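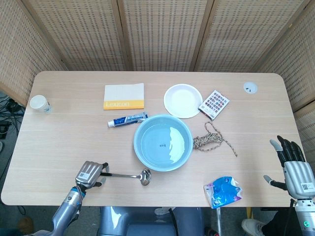 **Clavton Paper and Book Repair Club | Visits**

## Open day at the Cordier mill, July

We left Clavton on the early train, changed at Brativska and walked up from the station at Starkska. The mill is at the top of the village, past the church. The sign on the gate only says Cordier, and we went past it the first time.

The open day started at 10. Visitors were split into groups of six, which was a good size because the rooms are small and the beaters are loud. Our guide was Eugénie Cordier, who runs the mill now. She spoke English for our group and switched to French when she was talking to the men on the machines.

We started in the rag store. The mill still makes one line of paper from cotton offcuts, and they come in bales from shirt makers. Buttons and thread have to be picked out by hand. The sorting table has a blade fixed upright in the wood, and the sorter pulls the cloth toward it to open the seams. We were not allowed to try this.

The beater room was next. The cotton goes around in a long oval tub with a heavy roller at one side until the fibers are short enough. Annelies Riedl asked how they know when it is done. They take some out in a jar of water, shake it and hold it up to the window. If there are clumps, it goes back in. There is a meter on the wall too, but the man at the tub said he uses the jar first.

The vat room was the part most of us had come for. Two people work together, one dipping the mold and the other turning the wet sheet out onto felt. On a normal day they make 600 sheets. A stack is then pressed, the felts are pulled, and the sheets go upstairs to the drying loft. The loft has wooden shutters along both sides that are opened or closed depending on the weather. It was very warm up there and we did not stay long.

Visitors could make one sheet each. Mine was thick at one end. Annelies got a good one on her second try and was told to hold the mold flatter when lifting it out. The sheets stay at the mill to dry and are mailed later for the cost of postage.

After lunch there was a short talk on sizing, the step that keeps ink from spreading. The mill uses gelatin for the rag paper. I asked about using it on old book pages that have gone soft, and the advice was to test a corner first and to use it much thinner than the packet says. They also told us to blot from the middle outward. I have been doing it the other way.

The shop sells seconds by weight. I bought item 921, a cream text paper that should work for endpapers, and a bundle of torn sheets for practice.

Some practical notes for anyone going next time:

- Bring cash. The shop card reader was not working.
- Wear shoes that can get wet.
- The café closes at 2.
- The loft is reached by a steep stair with one handrail. There is no elevator.
- Sit on the left side of the train for the river.

Samples of the cream paper will be in the club drawer from Monday. Please take one sheet only.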